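Fomum and Rerau Joint Working Group
Minutes of the meeting held on Mon 24 September

Present: seven members, four from Fomum and three from Rerau. Apologies from the Usa yard office.

1. Minutes of the last meeting
Agreed, with one spelling put right (Sandhu, in item 4).

2. Hybrid ferry design
Great news to start with: the hull lines are finished! The ferry comes out at 109 metres, and the group was delighted with how much car deck has been kept. Rerau will send the battery room drawings to Sandhu for checking. Fomum asked for wider doors on the port side, and this was agreed.

3. Battery trials
The test bank has now run for nearly 3270 hours and everyone is thrilled with it. The cooling report was warmly received – a really clear piece of work – and will go to the Usa yard as it stands.
Action: Rerau to add the winter readings.
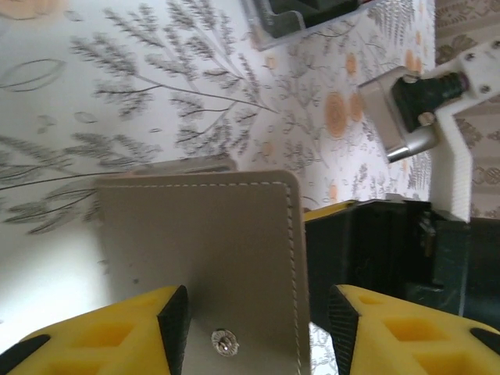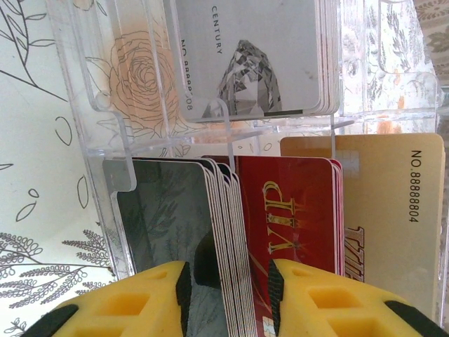
4. Training for crews
Sandhu has offered five places on its engine room course in May. Both companies want to take them up, and there was a lively talk on whether deck crew should go too (most thought yes).
Action: Fomum to send names to Sandhu.

5. Any other business
The Usa yard would love to host a visit once the first steel is cut. Parking is tight there, so members will share cars.

Next meeting: at Rerau, date to be agreed by email.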